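We finally made it to the Carnden fly-in this year, after three summers of saying we would and then finding something else to do that weekend. Merle picked me up at 5:40 in the morning with a thermos of coffee and a bag of those powdered donuts that get all over everything, and we were on the road before the birds were up.

If you haven't been, Carnden is a small field with one paved runway and a grass strip that runs alongside it. They had 316 airplanes parked on the grass by lunchtime (it said so on the chalkboard by the pancake tent, and somebody kept rubbing it out and writing a bigger number). I parked myself near the fence with my folding chair and my radio and did not move for two hours, except for pancakes.

The morning was mostly arrivals, which I love more than the show itself. You get all kinds – yellow Cubs floating in like they've got nowhere to be, a couple of Stearmans, a Beech 18 that made every dog in the parking lot bark. Ebony Ormsby flew her little Cessna up from Ruddock with her nephew in the right seat, his first time in anything smaller than an airliner. He climbed out grinning so hard he could barely talk!

The flying display started at one. Twelve acts on the program, and the one I'd been waiting for was the T-6 formation. Four of them, nice and tight, right down the show line with that big snarling prop noise you feel in your ribs. I took 573 photos over the day and I would guess 500 of them are sky with a dot in it. I need a longer lens, or better arms.

The crosswind picked up after that and the glider routine got scrubbed, so we wandered over to look at the warbirds and I had a long talk with a guy about oil. He had a lot to say about oil. Merle bought a hat.

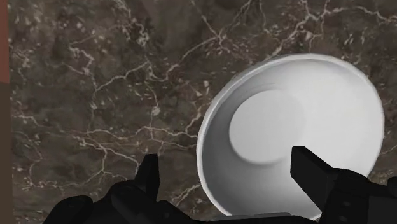
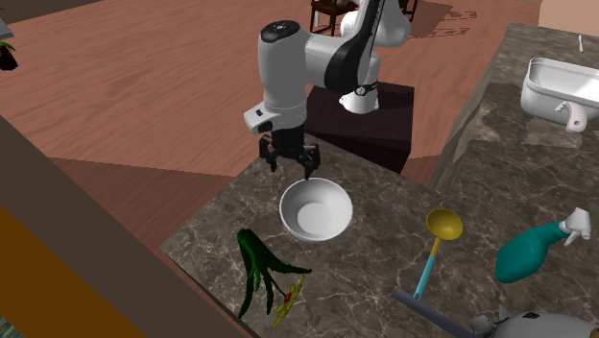

The drive home took forever. Everybody leaves Carnden by the same two-lane road, and we sat behind a camper for most of an hour with the windows down, watching the last of the departures go over our heads. One of the Stearmans rocked its wings at the line of cars and a bunch of us honked back.

A few notes for next year, mostly for me. Bring more sunscreen than you think, and put it on the tops of your feet if you're wearing sandals (ouch). Get the pancakes before nine. The far end of the fence has the sun behind you in the afternoon, so set the chair up there after lunch. And Merle says we should camp on the field the night before, next to the airplanes – I've already started pricing tents.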